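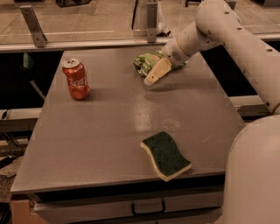 Ullaver Building, Shared Kitchen Users
Minutes of the February meeting
Second floor, start 4:10 p.m.

Present: ten, from the front office, the drawing office, accounts and the two tenants on the third floor. Apologies from the print room, who also sent apologies last time and the time before.

1. Minutes of the previous meeting

Accepted, with one correction. The minutes had said that the rota "is working well." Two members asked who had said so. The minute taker could not find it in the notes. The sentence is struck out.

2. Matters arising

The dripping faucet was reported to the landlord's agent and is said to be "in hand." It was also in hand in the fall. The secretary will ask for a date this time and put the answer, or the lack of one, on the door.

The second trash can has not arrived. The order was placed with Padier, who confirmed it and then confirmed it again. Members felt one delivery would be worth several confirmations.

3. State of the gray table

Most of the meeting went on this item.

The chair reminded everyone of what was agreed when the kitchen reopened: the gray table is for eating at, and it is to be cleared by whoever has just used it. Soda cans go in the blue bin. Chip bags and wrappers go in the trash. The sponge goes back to the sink. The chair asked whether anyone thought this was hard to follow. No one did, and the chair asked why the same three kinds of thing keep turning up there.

Drawing office said that most of what is left is small and gets left by people who mean to come back for it. Accounts doubted that anyone has ever meant to come back for a chip bag.

There was a long exchange about soda cans. One view was that a can standing on the table might still have something in it, and that throwing out another person's drink is rude. The opposing view was that a can with a dent in it and no owner in the room at five in the afternoon is trash, and rude has nothing to do with it. A proposal that people write initials on their cans was put forward and got a laugh. It was withdrawn.

Agreed: any can on the table after 5 p.m. may be emptied into the sink and put in the blue bin by whoever finds it. No appeals.

4. Sponges

The third floor asked why the sponge is so often on the table when the sink is across the room. Accounts said that people wipe the table and then leave the sponge where the wiping stopped, often right at the edge by the drawer. From there it goes on the floor, and then somebody picks it up and washes a cup with it.

A member suggested separate sponges for table and dishes, told apart by color. The chair said this was tried two years ago and lasted until the first busy lunch. The member would like it tried again with a sign. Several people pointed at the signs already on the wall.

The wavy sponges, green on one side and yellow on the other, were bought because the shape was supposed to get into mugs better. Opinion was divided on whether they do. Front office thinks they wear out at the same speed as the flat ones and that we are paying for a shape. They will stay until the present pack is finished.

Agreed: the sponge lives at the sink. A cloth for the table will hang on the hook by the door. Third floor to supply the cloth.

5. The drawer

The drawer under the table was meant for napkins and the bottle opener. Reported contents at the last clear-out included batteries, a calendar, takeout menus from D'Amico in three different editions, and a key that fits nothing in the building. The bottle opener was not among them.

Front office offered to empty it once more. The offer was accepted with thanks and without much hope. One member asked for the curved handle to be taken off so that people would stop putting things in. The chair ruled this out, as the napkins would then be in there for good.

6. Money

The kitchen fund stands at 329 dollars. Supplies for the past year came to 1,081 dollars, which several members thought high for soap, sponges and coffee filters. The breakdown will be sent around before the next meeting.

A quote was received from Sornuritz for refitting the kitchen with a new table and two cupboards, at some 3,000 dollars. Discussion was short. The present table is sound, it wipes down well, and its only known fault is what gets left on it. A new one would have the same fault by lunchtime.

Agreed: quote declined.

7. Rota

Drawing office would like to drop the rota altogether and have each person clear up after themselves. Accounts asked how that differs from the rule we have now, which is being ignored. The rota continues for one more quarter – the print room to be added to it in their absence.

8. Any other business

The glare off the table in the afternoon was raised. It was suggested that people could sit on the other side.

The microwave clock is still an hour out.

Next meeting in May, same room, 4 p.m. Closed at 5:05. Cups were left on the side and the secretary washed them.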